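The slow death of the country bus timetable

Sunday, May 12, 2019

Droter, quarter to seven. Cold. The shelter has one seat and a timetable so faded you need your phone torch to read it. The 92 to Drimgate used to leave hourly. Now it's three a day, none on Sundays, and the last one home goes before the shops shut.
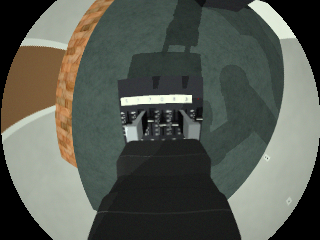 So people drive. Or they don't go. A return fare to Lundgate is 19 dollars, more than the petrol, and that's if you make the conection at Lu. Miss it and you wait 60 minutes beside a closed bakery. Done it twice. Wouldn't reccomend.

The shire says numbers are down. Well, yes. Cut the service, fewer people ride, cut it again. Teenagers with weekend jobs get lifts off Mum. Older riders book the doctor around the bus, then the doctor runs late.
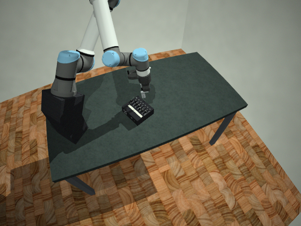 What would fix it

Ask around Drimgate and it's modest stuff. A later bus on Fridays. A driver who'll wait four minutes at Lu when the other coach is behind. Smaller buses, more often. Lundgate tried that last May with a bright little minibus, fleet number 2201, and the neighbours liked it. Funding ran out by winter.

There's a meeting at the Droter hall next month, 7.30 start. The last bus goes at 5.10.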